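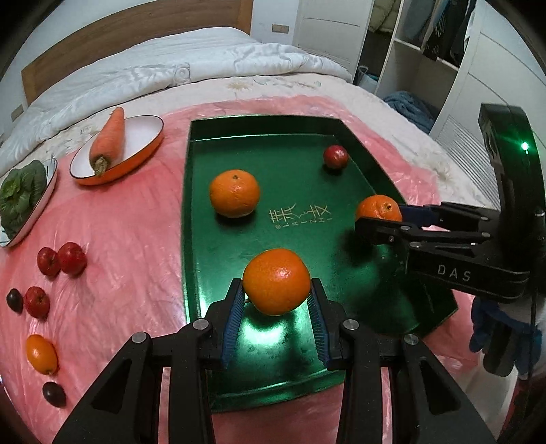 Fruit handling, December, notes from the morning block

Started at 9. Two hand-held grippers, blue pads on both, oranges and one small apple on the green tray, plums and the rest off to the left on the pink sheet. Carrot and bok choy stayed in their dishes for now.

Oranges are the easy part. The ribbed pads hold an orange well with the fingers well apart, and you can feel through the handle when you have it. Small apples need a slower close. Plums I left until after the break because I squeeze too hard when I'm getting tired, and the purple skins mark.

Reminder to self: lift straight up before moving sideways. I keep dragging fruit over the rim.

What this is for

Kasprzak wants the tray packing on the Teria line done by arms by next season. The plan as I understand it: arms take oranges and apples, people keep plums, anything leafy, and anything that needs a look before it goes in. Lasto supplies the arms, we supply the handling examples. Target is 600 good picks per fruit type before they try anything on the line.

The line has 14 packers per shift now. Athina Raptis ran the meeting with them and wrote up what came out of it. Nobody loses hours this season. Up to 9 would move to sorting and checking, and those jobs need training that hasn't been scheduled. The packers asked who clears a jam, and whether the person clearing it still has a rate to meet. No answer yet. I think the rate should come off for anyone standing at an arm, and I told Athina so.

They also asked about wrists, which I hadn't thought of. Packing oranges all day is heavy on the wrists, so several were glad to see them go. But oranges are also where people make up time. If a person is left with only plums and greens, the old rate can't be reached. Needs to go to Kasprzak before the Sarkex scheduling sheet gets filled in with last year's numbers.

To do

- Plums, 17 more picks, slow close
- Try the carrot from the side, then by the stub end
- Ask Lasto how long replacement pads take to ship
- Send Athina the note on rates
- Ask if two of the packers can come and do a block with the grippers. They have better hands for this than I do

Stopped for lunch with the plums still to do.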